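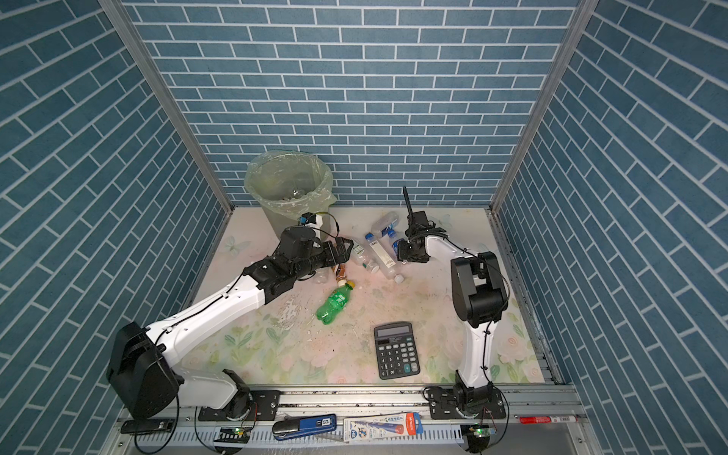
Las ligas de formación tienen un problema con los minutos

Cada mayo se repite la misma discusión en el baloncesto de cantera: qué club ha perdido a qué jugador y cuánto ha cobrado por él. Se habla mucho menos de lo que ese jugador hizo durante la temporada, y en bastantes casos hizo poco. Entrenó a diario con el primer equipo, viajó, calentó y se sentó.

El Zikmont es un caso claro. Esta temporada inscribió a 4 jugadores menores de veinte años en su plantilla profesional y lo anunció como una apuesta por la casa. Entre todos sumaron 720 minutos de liga. Uno de ellos se llevó más de la mitad, casi siempre con el partido decidido. Los otros tres habrían jugado más en cualquier equipo de segunda categoría, y dos lo habían pedido.

El Kirkolora hizo lo contrario. Cedió a sus tres juveniles en octubre, los siguió de cerca y recuperó a uno en febrero, cuando se lesionó el base titular. Ese chico llegaba con partidos cerrados a la espalda y se notó en los finales apretados. El equipo acabó octavo, un puesto normal para su presupuesto.

Se suele responder que entrenar con profesionales también forma. Es cierto, hasta un punto. A los dieciocho años hace falta equivocarse en un partido que cuenta y volver a la pista en el siguiente. Un entrenador que se juega el puesto cada quincena no va a conceder ese margen, y no me parece justo exigírselo a él solo.

Por eso creo que la norma debería cambiar. Hoy la liga premia la inscripción: basta con tener al joven en el acta para cobrar la ayuda. Yo la pagaría por minutos jugados, con un mínimo de 1,000 por club y temporada y el importe completo a partir de 3,000. Contarían también los minutos de los cedidos, aunque a la mitad de valor, para que nadie retenga a un jugador solo por la subvención.

Habrá clubes que protesten. Los que viven de comprar veteranos a final de verano perderán dinero, y alguno meterá juveniles en los últimos cuartos para maquillar la cifra. Se puede corregir excluyendo los minutos con más de veinte puntos de diferencia. El dato ya figura en las estadísticas oficiales.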